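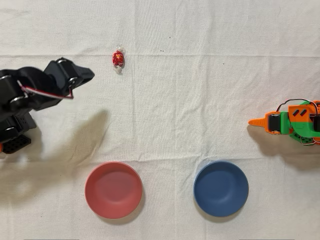
Who is responsible for the sweets table between the opening of the hall and the end of clearing?
The person whose initials stand on the first line of the sheet, until a second person signs for it.

Studau Hall
Table and Serving Ware Checklist, with Inspector's Comments
Sheet 16 – Sweets Table, December Open Afternoon
Completed by: Renji Nishimura
First check: 11.30
Second check: 15.45

Scope
This sheet covers the cloth, the bowls and the wrapped sweets. Hot drinks, cutlery and the cake counter are recorded on Sheet 9 and are not repeated here. Items are marked Satisfactory, Attention or Not Applicable. Any item marked Attention must carry a comment, and the comment must state what was done and by whom.

Section A. Table and cloth

A1. Table stands level and legs are locked. Satisfactory.
Comment: Leg nearest the serving hatch was tightened by a quarter turn at the first check.

A2. Cloth is white, clean and free from holes. Satisfactory.
Comment: Cloth was drawn from the Ganitz linen store. Two others from the same shelf were returned for laundering on account of tea marks along the hem.

A3. Cloth lies flat, with no fold that could tip a bowl. Satisfactory.

A4. Overhang on the public side does not reach the floor. Attention.
Comment: Overhang was too long at the first check and presented a trip hazard to small children. It was turned under and pinned by the undersigned. Pins are to be counted back into the tin at clearing.

Section B. Bowls

B1. Bowls are of the approved small pattern and carry no chips or cracks. Satisfactory.
Comment: One bowl of the old Pikeck set was withdrawn before laying because of a hairline crack on the foot. It has been placed on the repairs shelf and must not go back into use. The rim of every bowl should be checked with a fingertip as well as by eye, for fine chips do not always show on a matt finish.

B2. Bowls are washed, dried and empty before filling. Satisfactory.
Comment: Filling is not to begin until this item has been marked. On a previous occasion sweets were tipped into a bowl that was still damp at the bottom, and the whole bowl had to be thrown away.

B3. Bowls are set apart from one another, with open cloth between them.
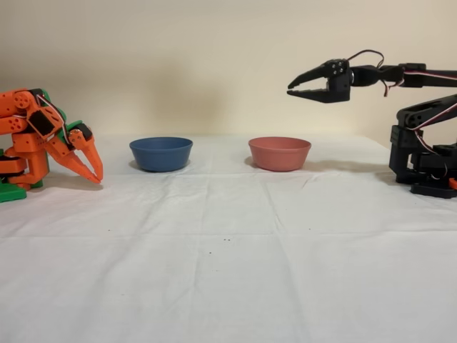 Marked Satisfactory. The gap allows a visitor to reach into one bowl without knocking the next, and it allows whoever is on duty to see at once if a sweet has been put down on the cloth.

B4. Colours are used as laid down in the hall notes. Satisfactory.
Comment: Blue is for sweets without nuts. Red, pink and terracotta shades are for all other kinds. Visitors have remarked that the warmer shades are hard to tell from one another in the late afternoon. As they all carry the same meaning this presents no risk, but a written card should still stand by each bowl.

B5. Bowls stand well in from the table edge. Satisfactory.

Section C. Wrapped sweets

C1. Only individually wrapped sweets are offered. Satisfactory.

C2. Wrappers are closed and both ends are firmly twisted. Attention.
Comment: The Marchuk carton contained 91 sweets, of which 21 had come partly undone and were discarded. The supplier has been told. Where a twist has opened, the sweet is to be thrown away and not twisted shut again.

C3. Ingredient list is available at the table. Attention.
Comment: List was missing at the first check. A copy was made in the office and was in place before the doors opened.

C4. Sweets found lying on the cloth are dealt with correctly. Satisfactory.
Comment: A wrapped sweet found on the cloth may be returned to its bowl only if the wrapper is whole and it is certain which bowl it came from. If there is any doubt it goes into the bin – this applies above all to the blue bowl.

C5. Hard sweets are kept out of reach of children under four. Satisfactory.
Comment: Parents are to be told of the choking risk by means of the printed notice. The notice is to be moved nearer the front of the table at the next open afternoon, as it could not easily be read from the queue.

Section D. Clearing

D1. Leftover sweets are returned to lidded tins, with the nut-free tin filled first. Satisfactory.

D2. Bowls are washed in hot water and left to dry upside down. Satisfactory.

D3. Cloth is shaken outdoors and checked for pins. Attention.
Comment: One pin was found in the hem after shaking. The tin is now complete.

D4. Floor beneath the table is swept for wrappers. Satisfactory.

Actions carried forward
Replace the withdrawn bowl with one of the same size – Stores.
Print larger nut-free cards – Office.
Obtain clips to use on the cloth instead of pins – R. Nishimura.

Signed at 17.10 and placed in the kitchen folder.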